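Review: Skateck soft finger kit and Walier wrist mount
Posted August 2018
Filed under: Grippers, Arm upkeep

I have been meaning to write this one up since March, when the kit arrived in a box so small I thought they had forgotten half of it. They hadn't. The Skateck soft finger kit is a pair of wide black fingers, an adapter plate, a bag of screws and a folded sheet of instructions. I paid 68 pounds for it from Danladi, and bought the Walier wrist mount at the same time so that a small camera could sit close behind the fingers. I have had both on our arm ever since and I'm very pleased with them.

Our cell at Wiltelholm is a simple one. There is one arm, one white table against a white wall, a camera at the wrist and a second one fixed over the workspace. The arm handles soft things, mostly bags and pouches, and the job I care about most is getting hold of a zip pull. Our old fingers were narrow and hard and they were hopeless at it. They would nudge the pull round to the wrong side of the zip and then close on a fold of cloth.

Fitting

The first fitting took me 43 minutes, and a good part of that went on the adapter plate, which will go on either way round (only one of them is right!). Look for the notch and put it towards the wrist. Start all the screws by hand before you tighten any. The instructions say to tighten them in turn, a little at a time, and I'd follow that, as my first go left one finger sitting a touch proud of the other.

The Walier mount went on afterwards with no fuss at all. It leaves room to get a screwdriver in past the camera, so you can change a finger and leave the mount where it is.

Once everything is on, open the fingers wide over the bare table and look at the wrist view. Both tips should come up to the same height, one each side of the middle. If one is higher, slacken that finger and start again. I do this every time I change anything, and it has saved me plenty of bother. Then I put the navy bag on the table, check it from the fixed camera, and go on to the zip pull.
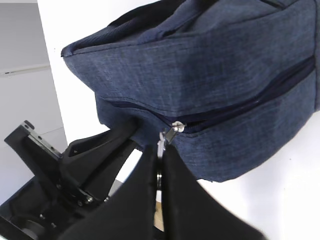
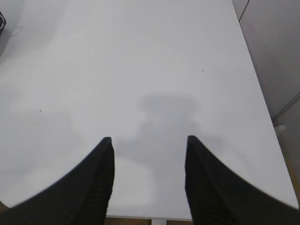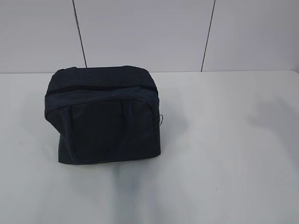

Looking after it

I keep a tally, so I can tell you that the first pair of fingers did 3,607 grips before I swapped them. They could have gone on longer, but the tips had gone shiny and thin metal pulls were starting to slip.

Care is easy. I wipe the fingers with a damp cloth at the end of the day and let them dry open. Every six weeks I take them off, clean the plate underneath and check the screws. Don't use spirit cleaner. I tried it on the old pair and it left them tacky for days.

Wipe the table while you're at it. Ours is white and shows every speck, and grit gets picked up by soft fingers far more readily than by hard ones.

Light matters too. The fingers throw a soft shadow on the table, and with a dark bag against a white wall the bright parts can wash out before the cloth looks right. I set the exposure on the bag and let the wall do what it likes.

What I'd change

The fingers are broad, and close up they fill a lot of the bottom of the wrist view. You get used to it, but a slimmer version for small parts would be lovely. I'd also like spare screws in the box, and a mark on the adapter plate that you can see without a torch.

The spares come only in pairs. If you wear one finger faster than the other, as I do, you end up with a drawer of odd lefts.

Would I buy it again?

Yes, and I have! The second pair is on the arm now and fitting it was much quicker than the first. If your arm handles cloth, zips or anything floppy, try these fingers before you spend money on a whole new gripper. If you only pick up boxes, keep what you've got.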